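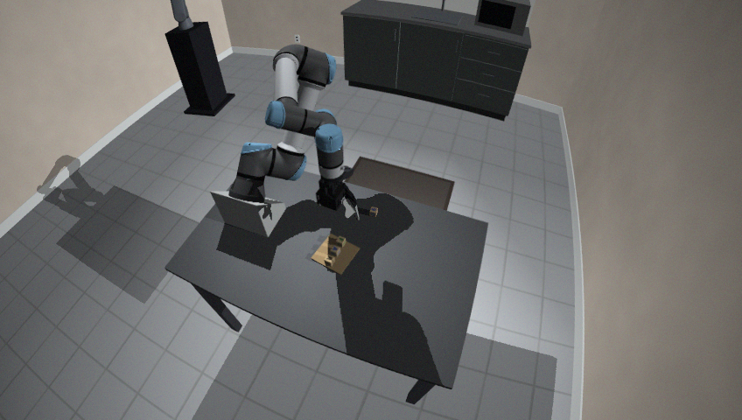
The Kitchen That Works Every Time

By Vojtěch Paulík

I have a folder of simulation logs from January in which a planner I wrote does not fail once in 348 runs. I keep it the way other people keep a school swimming certificate. On the real arms, the same planner got 12 attempts before I was asked, politely, to go and have lunch.

My complaint is with our tooling, and with the sort of person our tooling lets us become. I include myself. I have spent entire afternoons adjusting the colour of a virtual floor.

Our field has got very good at rendering kitchens. The one I work in has a microwave, a sink, grout between the tiles and a power outlet down near the baseboard. I'm fond of the outlet. Somebody modelled those little dark openings, and no planner of mine will ever plug anything into them. Meanwhile the friction coefficient on the small cube, the number that decides whether my gripper holds the thing or squirts it across the room, was 0.5 when I inherited the scene and is 0.5 today. I asked where it came from. It came from the previous scene.

You can guess how the priorities ended up this way. A shadow shows up in a slide deck. A contact model doesn't. When we demo to the Belport people, they lean in and say the lighting is gorgeous, and it is, and then we all go for coffee. In four years not one visitor has asked me about solver step size.

To be fair to shadows, they do matter to perception. The arms throw theirs straight over the work, and a segmentation network that has only seen evenly lit cubes will cheerfully report that a cube in the shade has left the building. I've had Evska, our perception stack, do precisely this. So render them, vary them, make them ugly. My quarrel is with the idea that once the pixels are right the physics will come along out of good manners.

Two arms make it worse. With one arm, you can get away with treating planning and control as separate hobbies. With two, the left is holding something at an angle while the right comes in past it, and every small lie in the model gets added up at the wrists. Our planner treats a held object as welded to the gripper. Real held objects sag, rotate and generally express themselves. The collision checker reports a comfortable margin, the margin belongs to a panel that isn't where we think it is, and the lab acquires another dent.

The usual answer is randomization. Jiggle every parameter, train on the lot, and let the policy sort it out. I've used it and will use it again. But look at the ranges in most config files, mine included, and you'll find plus or minus 20 per cent around a number that was made up. That gives you robustness in the neighbourhood of a guess.

What I'd like is fairly dull. Put a provenance field on every physical parameter: measured, taken from a datasheet, or invented. Make the simulator print the tally at the start of each run. I hacked this into Zurnness, our scene loader, and ran it on the kitchen. Of 633 parameters, 2 had been measured. One was the height of the table. The other was the height of the table again, in a different file, and they disagreed.

I'd also like one boring day a month on which nobody touches a shader and everybody goes downstairs with a scale and a spring gauge. I proposed this at our planning meeting and it was received warmly and put in the backlog, under dark mode for the log viewer.

Anozie, the new renderer, arrives next quarter. I'm told the faucet is going to look incredible.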